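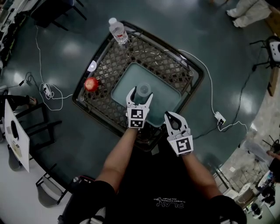 Figure 1. Two hand-held grippers over the basket. The left one is open around the clear cup in the tray.

Robot Learning from Demonstration
Handout 4: Collecting data without a robot
Instructor: Olaia Cordero

Search this site Go

The method in this unit records a person doing a task with hand-held grippers and trains a policy on the recordings. The arm comes in only at test time. Each gripper has a square black-and-white marker on its back, and the head camera uses it to work out where the gripper is and how it is turned.

What gets stored
For each time step we keep the head image, the pose of both markers, and the opening of each gripper. Poses are written relative to the head camera. If a marker is hidden for a few steps, we fill the gap. If the gap is longer than 9 steps, we drop the episode.

Result to know for the exam
The Pirnham study compared policies trained on 800 and on 2000 episodes of basket tasks. More episodes helped with placing the cup. They did little for two-handed moves, where most failures came from hidden markers. Quartey's reading is that marker placement should be fixed before more data is collected. I agree, but the study did not test it.

Before the lab
Read sections 2 and 3 of the Pirnham report. Bring one task that needs both hands and write down when each marker would be out of view.

Comments

Alfredo Manalastas: Is the gap counted per marker or for both together?

Olaia Cordero: Per marker. Either one can get the episode dropped.

Imelda Sison: The link to section 3 opens section 2 for me.

Contact: Olaia Cordero, Buenaventura Hall | Updated May 10, 2024 | Back to top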